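Home Features Kitchen Travel Archive
Search stories... Go
Last updated Mon 3 January

The Great Drinks Shelf Experiment

I have a weakness for bottled tea. It started with a vending machine in October, when I was waiting on a late train and wanted anything that wasn't coffee, and by the holidays I had a whole shelf of the stuff (my husband calls it the annex). So when my editor asked who wanted to write about what we all drink at our desks, my hand was up before she got to the end of the sentence!

The plan was simple. Buy a lot of tea, invite people over, pour it out and argue. I spent a very happy hour at Irkum, the little grocery on my block, and came home with two bags so heavy the handles left marks on my fingers. Plenty of it was zero sugar, like the LINGTEA with its loud green label and its "0 kcal" running around the shoulder. I do love a bottle that puts the date right on the cap, too. Half the ones on my shelf hide it somewhere down by the base and I end up turning them around under the lamp like a jeweler. 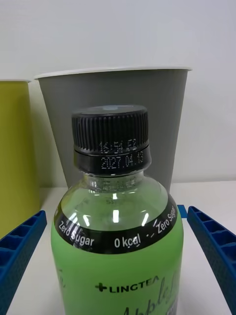

How long does bottled tea keep once you've opened it?
Go by the label first, because they vary. At my house an opened bottle goes straight into the fridge with the cap on tight, and we finish it within a day or two.

Now, cups. I had figured on glasses, but I own exactly 3 that match, and my friend Mei-kuen Hung, who has run more tastings than I've had hot dinners, told me to forget glass altogether. If people can see the color they've made up their minds before the first sip. She was so right. Pale green tea in a clear glass looks weak to me, and I'll swear it tastes weak.

So we went with plain plastic cups in solid colors, big ones, wide at the top so you can get your nose in. A gray one and a yellow-green one on a white table look pretty cheerful, it must be said, and it's easy to remember that the gray cup is the one you liked.

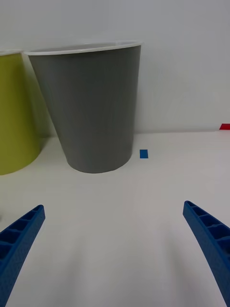

Mei-kuen's other rule was small pours. I'd been filling cups halfway, and by the fourth tea everyone was sloshing. We dropped to roughly 135 milliliters each and the evening picked up right away. Crackers helped. So did a pitcher of water, which I forgot until somebody asked.

The results were all over the place. My neighbor hated everything with jasmine in it. I picked the cheapest tea twice, blind, and I'm still a little smug about that.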